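Rukthorpe Hand-Held Gripper Set
Set-Up and Operating Guide

Section 4. Preparing a Household Recording Session

4.1 Purpose of this section

This section explains how to prepare the Rukthorpe two-gripper set for recording tasks in a private home. It applies to clothing and bedding tasks carried out on a bed. For kitchen and tabletop tasks, refer to Section 5. The operator must have completed the charging and pairing steps in Section 3 before starting.

All operators should read the cautions at the end of this section before handling the grippers in a customer's home.

4.2 Items required

Left and right hand-held grippers, charged
Two wrist straps
Plirkow storage unit with at least 93 GB of free space
Lens cloth (supplied)
Task card for the session
A spare set of finger pads

4.3 Checking the grippers

1. Place both grippers on a firm, level surface with the fingers pointing away from you.

2. Confirm that the housing label is flat, clean and fully legible. Each label carries a square code and a three-digit unit number. Write both unit numbers on the task card.

3. Check the housing screws. They should sit level with the surface. If a screw is raised, tighten it by hand with the driver from the Drilteck service kit. Do not use a powered driver.

4. Squeeze and release each handle several times. The fingers should close evenly and return to the fully open position without sticking.

5. Wipe the lenses with the supplied cloth. Household cleaning sprays will damage the lens coating and must not be used.

6. Inspect the side frames for threads, hair or lint. Remove any material with the gripper switched off.

Note: A gripper that fails any of these checks must be set aside. Mark the task card "unit withdrawn" and contact the Fekete service desk for a replacement.

4.4 Preparing the bed

1. Ask the householder to confirm which items may be handled. Record the answer on the task card.

2. Leave the bedding in place. Patterned and brightly colored covers are acceptable, and there is no need to replace them with plain sheets.

3. Place the clothing to be handled in one pile toward one side of the bed. Keep the rest of the cover clear as a working area. Dark garments may be piled together, but at least one item of a different color should be included where the householder has one available.

4. Open the curtains or blinds if the session takes place in daylight. If the room remains dim, switch on the ceiling light before starting and leave it on until the session has ended.

5. Stand facing the bed with both grippers raised to about the height of the mattress. The working area should lie directly ahead of the fingers, with the far edge of the bed in view. 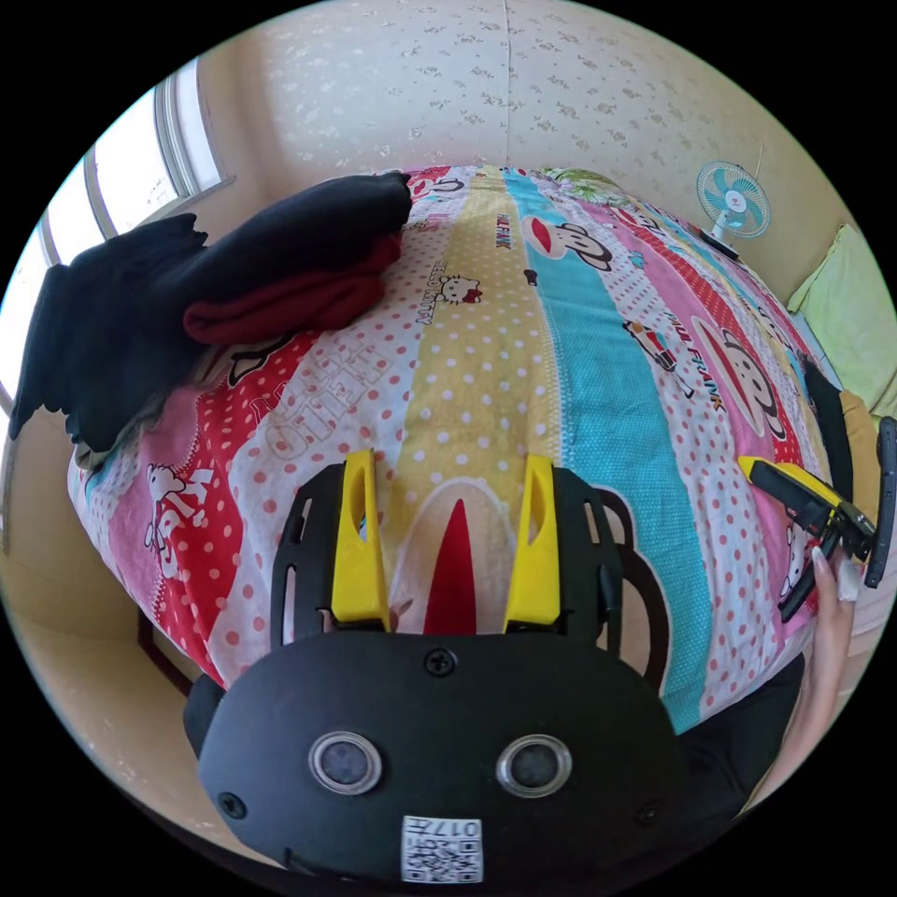

Figure 4-1. Grippers at a striped bed cover, with the clothing pile at far left. View from unit 017; second gripper held at right.

6. Hold this position while the storage unit completes its start check. The indicator on the storage unit changes from amber to green when the check is complete. If it remains amber, lower both grippers, switch them off and repeat steps 5 and 6.

Note: The wide-angle lens bends straight lines near the edge of the view. Bed frames, windows and walls will look curved in the preview. This is normal and is corrected during processing. Do not attempt to adjust the lens.

4.5 Recording a folding task

1. Press the record button on the storage unit once. A single tone sounds.

2. Pick up one garment from the pile and bring it to the working area. Move at a steady pace — slower than you would when folding by hand.

3. Lay the garment flat, fold it according to the task card, and place it on the side of the bed opposite the pile.

4. Open both grippers fully and return to the starting position described in 4.4, step 5.

5. Press the record button again. Two tones confirm that the recording has been saved.

6. Repeat for each garment. A full session consists of 100 recordings unless the task card states otherwise. Allow a rest period of at least ten minutes each hour.

If a garment falls to the floor, do not stop the recording. Pick it up with the grippers if this can be done safely. If it cannot, end the recording and mark it "incomplete."

4.6 Closing the session

1. Switch off both grippers and remove the wrist straps.

2. Return all clothing and bedding to the condition agreed with the householder.

3. Connect the storage unit to its charger. Transfer takes roughly 2 hours for a full session. The unit may be moved during transfer but must not be switched off.

4. Sign the task card and place it in the case with the grippers.

4.7 Cautions

CAUTION: Keep fingers, jewelry and long fingernails clear of the linkage while the gripper is opening or closing. The linkage can pinch.

CAUTION: Do not use the grippers to lift, move or switch on electrical items, including fans, lamps and heaters. Such items may remain in the room but must stay outside the working area.

CAUTION: Keep straps and cables away from the feet. Walk around the bed only when the grippers are lowered.

CAUTION: Do not record while another person or an animal is on the bed.

Questions about this section should be sent in writing to Tibor Gulyás, Technical Documentation, Rukthorpe. Please include the unit numbers and the edition of the guide, printed inside the front cover.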